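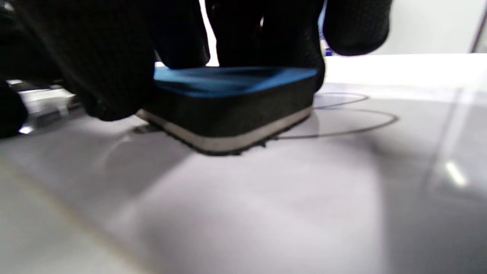 Maribeth Barredo wrote to us in February that her last reel of Rasus lasted the whole indoor season and that she would still like it in a thinner gauge. We have passed that on to Lasteck. For now it comes in 1.25 mm and 1.30 mm.

Lasteck Rasus Tennis String, 200 m Reel

Item no. 3177-R
Price: $100.00
In stock – ships in two business days

Rasus is a round co-polyester string for players who hit with a full swing and break softer strings too often. It has a firm feel and a low launch. Players coming from nylon or natural gut should start a few pounds lower than usual and adjust from there.

The reel is enough for 16 rackets at the standard 12 m per racket, with a little left over. Midsize frames with an open pattern often take less. If you only want to try it, single 12 m sets are sold separately under item no. 947.

Details
Material: co-polyester
Gauge: 1.25 mm or 1.30 mm
Length: 200 m
Color: slate gray or natural
Recommended tension: 44 to 55 lb
Shape: round

Stringing notes
Pre-stretching is not needed. Pull slowly on the crosses, as the string will notch if it is dragged fast over the mains. It works well as a main string with a softer cross. For that we carry Italov multifilament, which most of our customers string 2 lb higher than the Rasus.

Like other polyesters, it loses tension before it breaks. If you play three times a week, plan on cutting it out after a month or so even if it looks fine.

Not recommended for juniors under 12 or for anyone with a sore elbow.

Stringing at the Manalo shop
Order a reel and we can keep it behind the counter with your name on it. You pay labor only each time you drop off a racket. Ask for Virgilio Policarpio at the stringing bench.

Returns
Unopened reels can be returned within 30 days. Once the seal is cut we can't take a reel back, except for a fault in the string.

Price last checked 28/03/2026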